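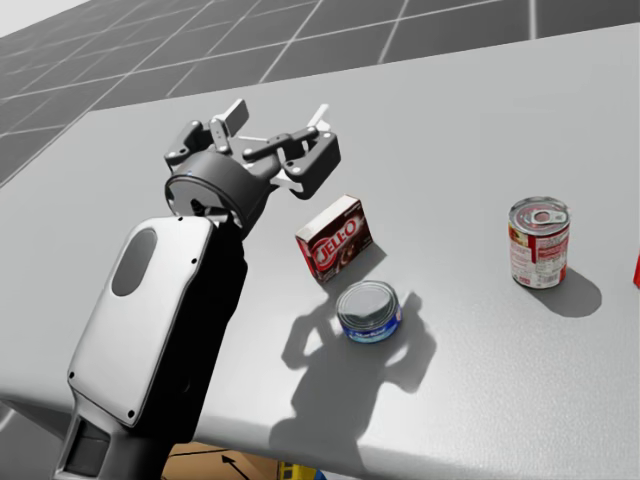

Slide 1. Simulated arm and table, gripper open, groceries set out.

Speaker notes - Ferkley robotics club, spring showcase
Speakers: Refilwe Radebe (slides 1 to 3), Eetu Niskanen (slides 4 and 5)

SLIDE 1 (Refilwe)
Say hello, give both names. Leave the slide up while people find seats.
The project is called Terico. The job is to pick up a grocery item by name and put it in a bin. All the work so far is in simulation. Point to the pudding box next to the gripper and the tuna can in front of it. Those two are close together, and that matters on slide 3. The red and white can is off by itself and is the easier pick.

SLIDE 2 (Refilwe)
How a run works. The program gets a name, finds the item, picks a grasp, moves in, closes the gripper, lifts. A run counts only if the item ends up in the bin. We logged 424 runs between January and March. 251 of them counted.
Bheki wrote the scoring script. Thank him here, he is running the laptop.

SLIDE 3 (Refilwe)
Failures. 66 runs failed when a finger hit a neighboring item on the way down. Play the clip, it has no sound. Explain that the first version only looked at the item it wanted and ignored everything next to it. Then hand over to Eetu.

SLIDE 4 (Eetu)
The fix. We now try 4 approach angles and throw out any that would touch another item. Draw the box and the can on the whiteboard from above and show which angles are left. Go slowly - this lost people in the practice talk.
If someone asks about short items: a low can leaves less side to hold, so the fingers have to come down closer to the table. We set a height limit so they stop before they touch it.

SLIDE 5 (Eetu)
Next steps. Lerato is adding more item shapes. Thabiso is working on what to do when an item tips over. We want to repeat the full set of runs with the new code before comparing numbers, so don't give a new success rate even if asked.
Questions. Stop at 3:40, the Mkhize team needs the projector.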